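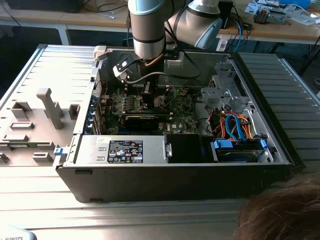

Fig. 1. Desktop tower with the side panel off.

Search this course Go
Print this page | E-mail this page

Week 9: Keeping Household and Small Office Records
Notes by Mathis Baudry

Welcome back, everybody, and thank you for the lively talk last week about shoeboxes (I had no idea so many of you kept your tax papers under the bed!). This week we move on to records that live on an old computer, and how to decide what stays before the machine goes out the door.

Start with paper, even so. Write down who used the computer and what they used it for. At the Litgate office, where I helped out one April, we found 900 letters in a folder called "misc" — and 80 of them were the only copies of signed agreements.

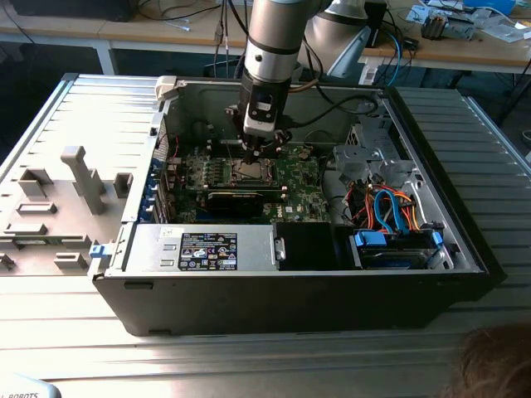 Doesn't the folder name matter less than the date, Okora asked in class, and I think that's a fair point. If your dates are sound you can sort almost anything later on. Do watch out, though, for files that were copied over from an older machine, as the date you see may only be the day of the copying.

Next, sort into 3 piles: keep for good, keep for a while, let go. Deeds, wills and family letters belong in the first. Utility bills and ordinary receipts usually go in the second, and please put an end date on that folder, or you'll be carrying it around with you for the rest of your life.

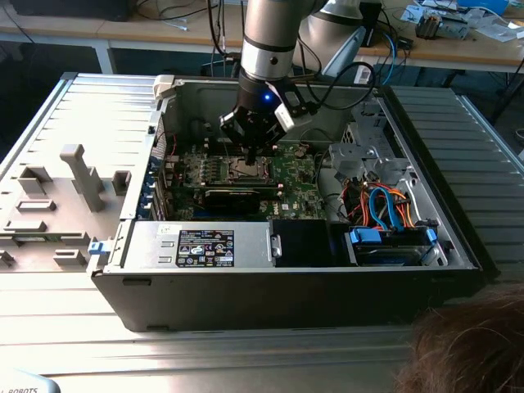
Fig. 2. Inside the case: memory slots, graphics card and hard drive bay.

Once the piles are settled, make two copies of the first one and keep them in different buildings. A sister's house is fine. Then open a handful of files from each copy and read them through — a list of file names won't tell you whether the letters can be read.
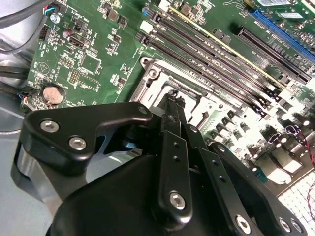
Brabec wondered whether printing the lot would be simpler, and for a small family collection I'd say go ahead, on decent paper, with the names and places penciled on the back.

For next time, please read the Jestby handout and bring your own list of piles.

Print this page | E-mail this page

Comments

Okora: Is the Jestby handout the long one or the short one?

Mathis Baudry: The short one, and you may skip the last page.

Brabec: My "let go" pile is still empty. Working on it!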